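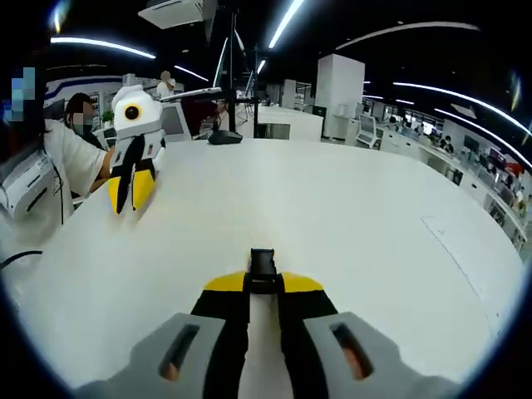 FOR IMMEDIATE RELEASE

Pralel rumor line opens to all of Grurkton, with a nightly radio bulletin to go with it

Print | E-mail
6 shares | 2 comments

GRURKTON – I've been asked to keep this short and I'm going to fail, so if you only have a minute: starting in January, anybody in the Grurkton district with a phone that can send a text will be able to ask us whether something they've heard about the fighting is true, and we'll answer them. It costs nothing. The line is called Pralel, it's run out of the Staduritz Peace Desk, and until now it has only been open to the lakeside villages and the displaced families staying near Roy.

Now for the long version, for those of you with column inches to fill (bless you).

I run the Peace Desk. We're a small church-and-mosque outfit that got started when a few of us who'd been handing out blankets and cooking oil noticed that the people in line were asking us for news as much as for food. Was the market road open? Had the commander in the hills been killed, and if he had, who was in charge now, and did that mean it was safe to go home and see about the goats? We didn't know! We were hearing the same stories they were, from the same cousins and the same forwarded voice messages. One week the commander was dead of a fever, the next he'd been seen at a wedding, and by the end of the month there was a recording going around that was supposed to be his voice and sounded to me like a man reading from a soup label.

It's easy to laugh at that from a distance. Up close it's a different matter. A false report that an armed column was moving toward Grurkton emptied two villages overnight in the rainy season, with old people carried on handcarts, and when everyone came back their seed had been ruined by the rain coming through open doors. A false report that a road was clear can do a lot worse. I sat with families after both kinds, and that's where Pralel comes from.

HOW THE LINE WORKS

You send a text, in any of the languages spoken in the district, saying what you've heard and where. You don't give your name. One of our listeners reads it, checks whether we've already had the same story from somebody else, and starts calling around. We have contacts in the villages, at the clinics, among the truck drivers, and in the congregations, and we won't publish who they are, so please don't ask me in the interview (somebody always does). We want to hear from at least two people who don't know each other and who saw the thing themselves. A man whose brother-in-law saw it doesn't count, however good the brother-in-law.

Then we write back with one of three replies. "Confirmed" means we have it from people who were there. "False" means the same thing the other way around. "We don't know yet" means we don't know yet, and I'd like to put in a good word for that one, as it's the reply we send most. People were annoyed by it in the beginning. They wanted us to pick! These days I get told by the women who run the cooking fires near Roy that it's the answer they trust, and that a "we don't know yet" before supper means you eat, you pack one bag, and you leave the rest where it is.

During the trial we handled 1290 messages. I won't pretend they were all about the fighting. A good many wanted to know when the next food distribution was, which we passed along to the people who do that, and there was a long and fairly heated exchange about whether a certain football match had been fixed. We stayed out of that one.

THE RADIO PART

The new piece, and the one I'm most excited about, is the bulletin. Plenty of folks don't have a phone, or share one with the whole compound, or have one and no place to charge it. So we'll be on the air every evening at 7 with a short bulletin that goes through the rumors people have sent in that day and says what we've been able to find out about each of them. It'll be read twice through, slowly, by two readers, and then there's a bit of music, and that's it. If there's nothing to report we'll say so and play more music.

We went back and forth on whether to repeat false rumors on the air at all. There's a fair argument that you only spread them further. What we settled on is that the bulletin says first what's true ("the bridge road is open this evening, drivers crossed it this afternoon") and after that mentions the story that's been going around, in as few words as we can manage, and never with the made-up details. We don't play the recordings. We don't read out statements from armed groups, and we don't read out statements from the army either, though we'll tell you when one has been made and whether what's in it matches what people on the ground are telling us.

I know that last part makes some officials itchy. We've met with the district administration and explained it, tea was drunk, and we were left to get on with things. Nobody outside the Desk sees the bulletin before it goes out.

ON PRAYERS, AND ON COMMANDERS WHO ARE SAID TO BE DYING

Every reporter who calls me wants to talk about the commander, so let me deal with him here and save us both a phone call. No, I don't know if he's sick. No, we haven't had a message from him, or from anyone who could show us they speak for him. We've had several that claimed to be, and one of them wanted phone credit.

What I can tell you is what happens in a camp when word goes around that he's at death's door. Some people cheer, and I've never been able to blame them. Some people start packing for home that same afternoon, and I do worry about them very much, because the men with guns on the road have not necessarily heard the news. And some people, more than you'd think, pray for him. I've been in a tent prayer meeting where a woman who had lost her house stood up and asked for exactly that, and there was a silence, and then the others joined in with her. I had no speech ready. I'm a preacher's kid and I usually have a speech ready.

The Desk doesn't tell anyone what to pray for. We're people of two faiths in one fairly cramped office and we've learned to be careful with each other on that score. What we do ask from pulpits and at Friday prayers is that nobody announce a death, a surrender, or a ceasefire until it has been checked, and the clergy in the district have been wonderful about it. A good number of them now text the line themselves before they get up to speak.

WHO PAYS FOR IT

Small donations, mostly, collected after services, along with a grant that covers the airtime for the first 6 months. After that we'll be out shaking the tin again. We take no money from any government or any party, and none from the phone companies, although I'd happily accept a generator from just about anyone, as ours has a cough.

The listeners are paid for their hours. I mention it because it's hard work, reading frightened messages all evening, and for the first stretch we had people doing it for free and they wore out. They now work shorter shifts, with a proper break, and no one is on alone at night. It's made a big difference to the mood in the office, and to the biscuit budget.

WHAT WE'D LIKE FROM YOU

If you're an editor or a station manager anywhere near the district, please carry the number and the bulletin time. We'll give you both on request, along with a spoken version you can drop straight into your schedule. You're welcome to rebroadcast the bulletin for free so long as you run it whole, and on the same evening. Yesterday's bulletin is worse than none. A road that was open yesterday can be a very bad road today.

If you're a reporter from farther off, you're welcome at the Desk, and we'll find you a chair. We'll ask you not to photograph people who come in with a question, and not to name the villages our contacts live in. And if you hear something dramatic about the hills and your deadline is coming at you, call us before you file! We may only be able to tell you that we don't know yet, but you'd be surprised how many stories have been saved by it.

If you have family in Grurkton and you're living abroad, the line will take your texts too, once the January opening is behind us and we've seen how the numbers hold up. Please be patient with us on that. I know what it is to sit up at night with a phone in your hand.

ABOUT THE STADURITZ PEACE DESK

The Desk is a joint effort of churches and mosques serving displaced families and their host villages. It runs the Pralel rumor line, a family message service, and a weekly shared meal at Roy that is open to everyone, reporters included. Bring a bowl.

Press inquiries: call or stop by the Desk in the morning, before the bulletin work starts. Spoken versions of this release are available for radio.

Print | E-mail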